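Stand: November, Frühschicht, Beginn 6:40 Uhr. Grundlage ist die Vorlage von Lenthorpe in der aktuellen Fassung. Wo die Vorlage meiner Ansicht nach das Falsche fragt, steht es im Kommentar.

# Prüfliste Graue Behälter, Halle und Rücklauf

Bestand laut System: 1.818 Behälter. Zur Prüfung bereitgestellt: 310. Wer die Auswahl getroffen hat, geht aus den Unterlagen nicht hervor. Mir fiel auf, dass die Stapel an der Laderampe nicht dabei waren, und gerade dort stehen erfahrungsgemäß die schlechten.

Bewertung: **i. O.** / **bedingt** / **n. i. O.** / **nicht prüfbar**

## 1. Wände und Rand

- [x] Rand umlaufend ohne Ausbruch: **i. O.**
- [x] Keine durchgehenden Risse in den Seitenwänden: **i. O.**
- [ ] Keine scharfkantigen Kratzer innen: **bedingt**
- [ ] Stapelrand trägt gleichmäßig: **bedingt**

*Kommentar:* »Keine scharfkantigen Kratzer« klingt eindeutig, ist es aber nicht. Mit Handschuh spürt man nichts, ohne Handschuh darf man nicht hineinfassen. Ich habe mit einem Stück Vlies nachgewischt und dort, wo Fasern hängen blieben, »bedingt« eingetragen. Die Vorlage kennt dieses Verfahren nicht. Sie kennt allerdings auch kein anderes.

Beim Stapelrand wackelten zwei Türme aus derselben Lieferung. Plilleo gibt als Ursache »unsachgemäße Beladung« an. Das mag sein. Die gleiche Antwort kam im Frühjahr auf eine Frage zu den Deckeln, und dort war gar nichts beladen.

## 2. Boden

- [x] Boden eben, kein Durchhang im leeren Zustand: **i. O.**
- [ ] Boden ohne Abrieb, der auf die Ware übergeht: **bedingt**
- [ ] Keine Flüssigkeitsreste: **nicht prüfbar**

*Kommentar:* Durchhang im leeren Zustand prüft nichts, was mich interessiert. Ein Behälter, der leer durchhängt, wäre schon beim Einstapeln aufgefallen. Ich bitte zum dritten Mal um eine Prüfung unter Last.

Zum Abrieb: Helle, stumpfe Stellen am Boden sind bei diesem Kunststoff normal und für sich genommen kein Mangel. Zum Mangel werden sie, wenn auf einem weißen Tuch grauer Staub zurückbleibt. Bei einem Teil der Behälter war das der Fall, bei anderen mit schlimmerem Aussehen nicht. Nach Augenschein auszusortieren, wie es der Aushang an der Packstation empfiehlt, halte ich deshalb für Geldverschwendung.

»Nicht prüfbar« bei den Flüssigkeitsresten steht dort, weil die Behälter direkt aus der Wäsche von Meléndez kamen. Was vorher darin war, kann ich nicht wissen.

## 3. Innenflächen und Verschmutzung

- [ ] Frei von Schlieren und Kleberesten: **n. i. O.**
- [x] Geruch unauffällig: **i. O.**
- [ ] Reinigungsnachweis liegt bei: **bedingt**

*Kommentar:* Der Nachweis liegt bei, bescheinigt aber eine Wäsche bei 60 °C für alle Behälter pauschal. Eine Zuordnung zu einzelnen Nummern fehlt. Damit ist belegt, dass gewaschen wurde, und sonst wenig. Klebereste alter Etiketten habe ich an vielen Stirnseiten gefunden, teils unter dem neuen Etikett. Wer frisch überklebt, hat den Rest offenbar gesehen.

Wischspuren an der Innenwand lassen sich von außen schlecht beurteilen. Im schrägen Licht sieht jeder Kratzer wie Schmutz aus und mancher Schmutz wie ein Kratzer. Ich verlange für die nächste Prüfung eine Handlampe. Die Deckenbeleuchtung reicht dafür nicht, auch wenn das Messprotokoll etwas anderes behauptet.
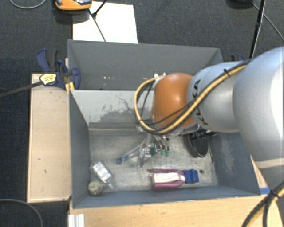 Eine Wand mit tiefen, dunklen Riefen würde ich im Zweifel eher ausmustern als eine mit flächigem, hellem Abrieb. In den Riefen setzt sich Staub fest, und den holt die Wäsche nach meiner Erfahrung nicht heraus. In der Vorlage stehen beide Fälle unter »Gebrauchsspuren, unkritisch«. Diesen Eintrag zeichne ich so nicht ab.

## 4. Inhalt und Fremdteile

- [ ] Behälter vor dem Umlauf vollständig entleert: **bedingt**
- [ ] Durchsichtige Kleinteile sicher erkennbar: **n. i. O.**
- [x] Verschlüsse und Kappen sitzen am Artikel: **i. O.** (Stichprobe)

*Kommentar:* Klare Kunststoffartikel auf hellgrauem Grund übersieht man leicht. Oft verrät sie nur eine farbige Kappe. Bronura schreibt in der Packanweisung, eine »kurze Sichtkontrolle« genüge. Ich habe die kurze Sichtkontrolle gemacht und danach jeden Behälter gekippt. Beim Kippen kam noch etwas heraus. Solange mir niemand erklärt, wie lang »kurz« ist, bleibt es bei »n. i. O.«.

Vorschlag: letzter Behälter einer Charge grundsätzlich kippen, Inhalt auf ein dunkles Tuch. Kostet Sekunden.

## 5. Kennzeichnung

- [x] Nummer am Behälter lesbar: **i. O.**
- [ ] Nummer stimmt mit Liste überein: **bedingt**

*Kommentar:* Fast 207 Nummern ließen sich ohne Rückfrage zuordnen. Der Rest war doppelt vergeben oder in der Liste als »ausgemustert« geführt, stand aber gewaschen und etikettiert vor mir. Ob hier falsch gebucht oder falsch ausgemustert wurde, möchte ich schriftlich.

## Offene Punkte bis Dezember

1. Stapel an der Laderampe nachprüfen, Auswahl durch die Prüfstelle.
2. Lastprüfung für den Boden in die Vorlage aufnehmen.
3. Waschnachweis von Meléndez mit Nummern.
4. »Gebrauchsspuren« in Riefen und Abrieb trennen.
5. Stellungnahme von Plilleo zum Stapelrand, diesmal bitte mit Maßen.

Gesamturteil: Freigabe nur für verpackte Ware. Offene Ware bleibt gesperrt, bis Punkt 3 und 4 erledigt sind. Die wackelnden Türme stehen mit rotem Band neben dem Tor und sind nicht zu benutzen, auch nicht als Ablage.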